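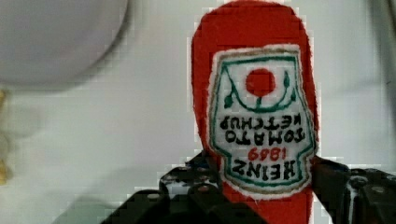

I went to Fadine on a Wednesday evening, 3rd November, with my friend Rungnapa. It is a small noodle restaurant in Uststead, on the street behind the old post office, and I have walked past it many times since it opened in April. The menu in the window is handwritten and I could never read the second page, so maybe this is why I waited.

We had no reservation. The waiter gave us a table near the kitchen door, where it was warm and quite loud. There are 11 tables in total and most of them were taken when we came.

We started with cucumber in black vinegar and a plate of fried tofu. The cucumber was very good, cold and sharp, with more garlic than I am used to. The tofu I would not order again. It was crisp outside but had almost no taste, and the sauce that came with it was too sweet for me. Rungnapa liked it more than I did and finished the plate.

For the main dish I took beef noodles. The soup was dark and a little spicy, and the meat was so soft that I could cut it with the spoon. The noodles are pulled by hand and they are not all the same width, which I enjoy. Rungnapa had the dumplings with pork and chive. She said the filling was good and the skin was too thick at the top where it is closed. I tried two and I agree with her.

The service was friendly but slow in the second half of the evening. We waited a long time for tea, and then we got three cups for two people.

We paid 62 dollars together, including the tea and one beer. For Uststead this is a fair price, I think. Last month I paid more at Turnlow and went home hungry.

My colleague Valtteri says I should go at lunch, when there is a rice plate with roast duck that is not on the evening menu. I will try to go before Christmas. They are closed on Mondays.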